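Anyone else at the Sudlow open day?
Robots and Home Automation > Shows and Visits

keskinfan_no
Went to the Ludavia demonstration at Sudlow in November and I'm still trying to work out what I was shown. The invitation said household robot, tidying and desk work. What we got was one arm moving a mug across a table for 11 minutes, and then a long session at a screen watching the simulated version do its thing in made-up rooms. Did the afternoon group get anything better?

mulch_and_motors
I was in the afternoon group. Same mug. It dropped it once, and the presenter said the table was the wrong height. I thought the simulation part was the good bit, to be fair. They had a lot of rooms.

keskinfan_no
They had a lot of rooms, sure. Agathe Bodin gave our talk and said 3,000 layouts. I asked how many of those tasks had been repeated on a real arm in a real house and she said five. I wrote it down.

oldrelay
Five is more than most of them will admit to. I went to the Keskin day last year and they wouldn't give a number at all.

tpk_garage
You're being hard on them. Nobody trains these things on real furniture from day one, it would cost a fortune in broken furniture. Simulated rooms are normal. The questions they got wrong in there are questions they don't have to get wrong in your kitchen.

keskinfan_no
I know it's normal. My complaint is with the brochure, which says "proven in the home." A rendered home has no crumbs in it. No cables either, unless somebody bothers to draw them.

mulch_and_motors
Did you get the attic office one? That was on when we came in.

keskinfan_no
Yes, and that's the one that bugged me most. Sloped ceiling, shiny black corner desk, monitor with its back to you. Looks great on a big screen.

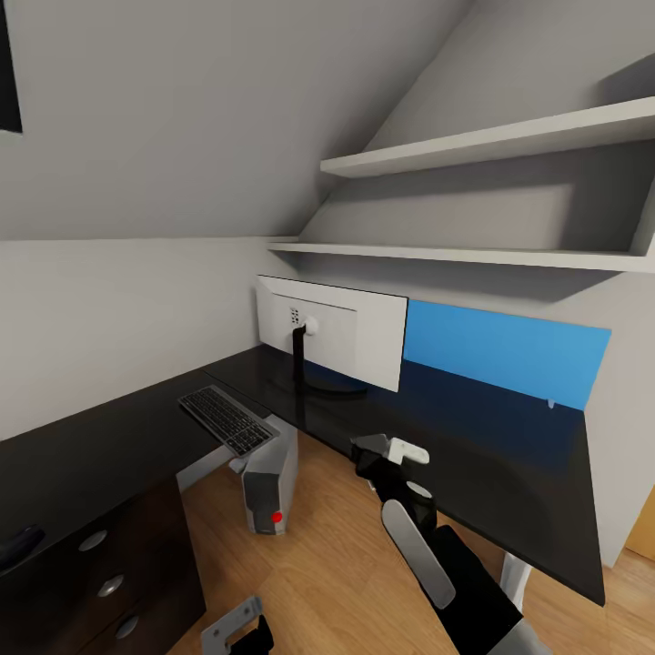

I work in a room that shape and I hit my head twice a week. So I asked what happens when the arm has to reach up under the slope, and the answer was that the planner "knows about the ceiling." Fine, it knows about that ceiling. Mine has a bulge in it where the roof was patched. And my shelves have stuff on them — a lot of stuff. Put 11 years of paperwork up there and run it again, then I'll clap.

tpk_garage
So send them your floor plan. They were asking for rooms at the desk by the exit.

keskinfan_no
I did fill in the form. Haven't heard back.

oldrelay
Glossy black is a fair test for a depth camera, by the way. Reflections give the real ones fits. Whether the simulated camera suffers the same way depends on how they set it up. Did anybody ask?

mulch_and_motors
Someone in our group did. The reply was "we add noise." No details.

oldrelay
That could mean anything.

tpk_garage
It could mean they add noise.

keskinfan_no
Catport is supposed to have a hands-on day in the spring, with the arm in an ordinary apartment and visitors picking the objects. I'll go to that one and I'm bringing my own mug. If anyone wants to share a ride from the north side, message me.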